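# The Long, Slow Retirement of the Kitchen Sponge

3/9/23
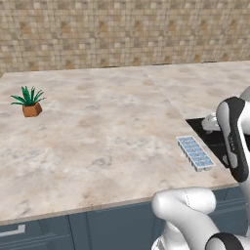 How often should you throw out a kitchen sponge? Every week or two, if you cook most nights, and sooner if you can smell it from the hallway.

I have never met a person who does this. I have met people who own wine fridges and people who rotate their mattresses in September, and all of them, when pressed, have a sponge at home that predates their current phone. Mine was green once. It had a scrubby side that had worn down to something like felt, and I'd been through two roommates and a lease renewal with it before I began to wonder.

What I wondered was why an object that costs less than a stick of gum gets treated like an heirloom. We will toss half a bag of salad without a pang. The sponge we wring out, stand on its edge and give another day.

Part of the trouble is that a sponge never breaks. A light bulb has the decency to go dark. Milk has a date on it. A sponge just gets a little worse each evening, at a speed set perfectly below the level of human notice, and every night it's only slightly worse than the sponge you were fine with the night before.

The industry would like to help. I spent a month trying its suggestions, most of which arrived in far more cardboard than a sponge has ever needed.

First came the Flenach, a silicone scrubber in a shade the box calls "oat." It dries fast, it doesn't smell, and it moves grease around a plate with real enthusiasm. Removing the grease is left to you. I came to like it for carrots.

Then there was the Prenari, a subscription. A flat envelope comes in the mail with four pressed cellulose sheets that puff up under the tap, which was the best part of my week and I'm not too proud to say so. The sheets work. The problem is the reminders. On the day a sheet is due to retire, you get a text. I ignored the first one, and the second had a frowning face in it. By the third I was hiding from my phone over a sponge, and I canceled. Canceling took longer than any dish I washed that month.

The Plarimer is a brush with a wooden handle and a head you can replace. It's what your great-aunt had, at six times the price. It is also the best of the bunch on a roasting pan, and useless inside a narrow glass, so you end up keeping a sponge for the glasses, and there you are again.

Friends had home cures for me as well. Boil it. Microwave it, wet, and for heaven's sake make sure it's wet. Run it through the dishwasher on the top rack, where it will flip over and fill with gray water. These do knock the germs back for a while. They also turn a 70-cent purchase into a chore with steps, and I noticed that the people with the strongest views on microwaving had the worst-looking sponges.

The diner I eat at too often, the Villa, goes through almost 100 scrub pads in a busy month. I asked at the counter how they decide when one is done. The answer was that they throw them all out at closing. No sniffing, no second chances for the one that still has some bounce in it. I found this shocking, then restful.

So I bought a big bag of the plain kind from the restaurant supply place on the way home. It holds 53, for reasons I couldn't get out of the cashier. At one a week, I'm covered for a year, and the bag lives on top of the fridge where I have to look at it.

I'm on the third. It's been eleven days and it seems fine.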